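Growing Crystals in the Kitchen: A Few Things We've Learned

Back in March my neighbor Liliana Negri asked how I get such clear alum crystals when hers come out looking like wet sugar, and I wrote her such a long answer that I thought I might as well put it up for everybody. None of it takes special equipment. You'll want alum from the spice aisle, a couple of clean glass jars, some thread, and more patience than you think you have.

Start with hot water and stir the alum in a little at a time until the last spoonful refuses to dissolve. Pour the clear liquid into a jar, leave the sludge behind, and cover it with a coffee filter. By the next morning there should be small crystals on the bottom. Pick the best-shaped one for your seed and tie it on a thread – this is the fiddly part, and I have said some words over it.
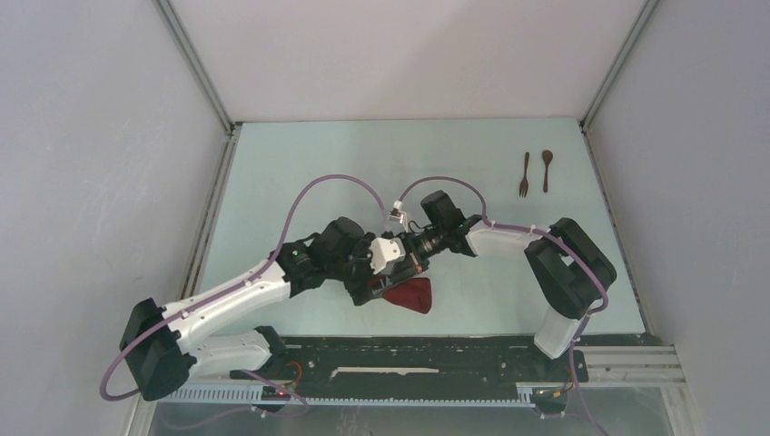
Seed crystals are tiny and see-through, and they love to roll away from you the minute you put down the tweezers. Sort them on paper towel, with good light from more than one direction, and keep the thread and scissors off to one side. The color under them matters more than I expected. I used to work on a speckled countertop and lost half of everything. A plain pale surface like the mint-blue tabletop here, with light gray walls around it, is the sort of background I'd look for, though for the very clearest seeds I still slide a piece of black paper underneath.

Picking a spot for the jar

Crystals want to be left alone. Ours sat on top of the refrigerator for a whole winter and every one of them came out lumpy, and it was Vernon Kennedy, who taught chemistry to both my kids, who pointed out that the motor was shaking the jar all day long. We moved it to the back of the linen closet and the next one was lovely. 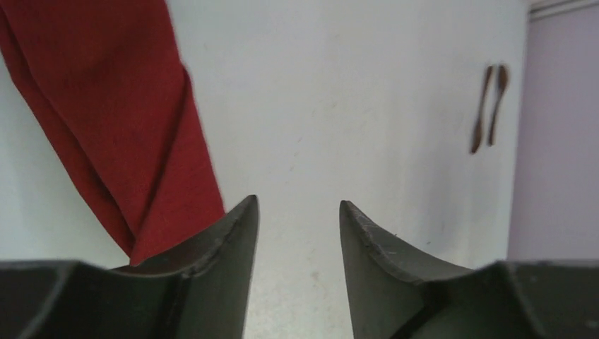 Temperature is the other thing. If the room warms up in the afternoon, the solution can take back some of what it grew overnight, and you'll find your crystal with rounded corners. I tape a cheap thermometer beside the jar and write down the number at breakfast and at supper. An inside closet or a low cupboard away from the stove usually stays steady enough. A windowsill is pretty, but save it for showing off the finished ones.

If you see little crystals forming on the thread, lift the whole thing out, rub them off with your fingers, strain the liquid through a fresh filter, and put it back. I do this more often than the books say to.

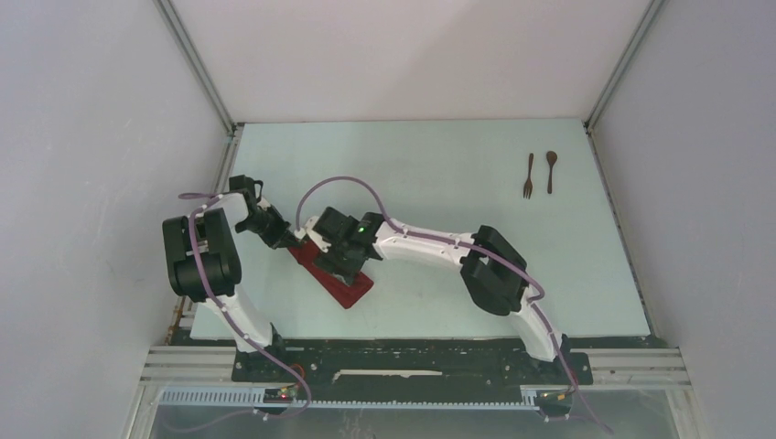
Drying and keeping the finished crystal

After 13 days mine is generally as big as the jar allows. Lift it out, blot it gently with a paper towel, and don't rinse it, tempting as that is – water will frost the faces right over. A coat of clear nail polish keeps it from going cloudy. Khairul Setiawan swears by two coats, and his have lasted six years in a china cabinet, so I've come around to two.

Stirring and storing the tools

Keep one spoon just for crystal work and mark it somehow, because alum is bitter and you don't want it turning up in somebody's oatmeal. The good eating things stay on the table, well away from the jars.

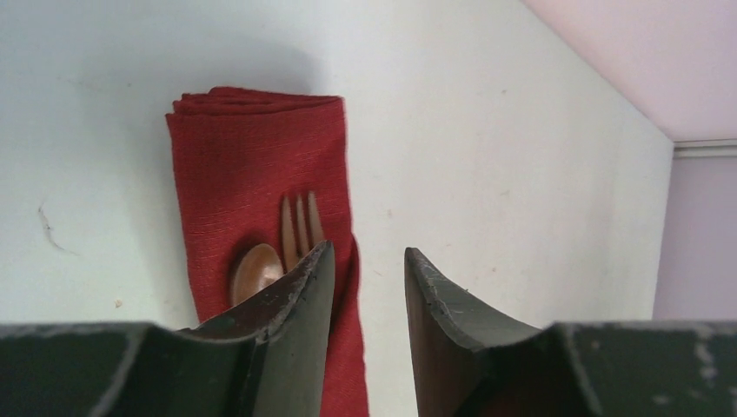 Wooden-look spoon and fork tucked into a folded red napkin.

Leftover solution keeps fine in a lidded jar with a label on it. Warm it up again when you're ready for the next batch, stir in a bit more alum, and start from the seed step.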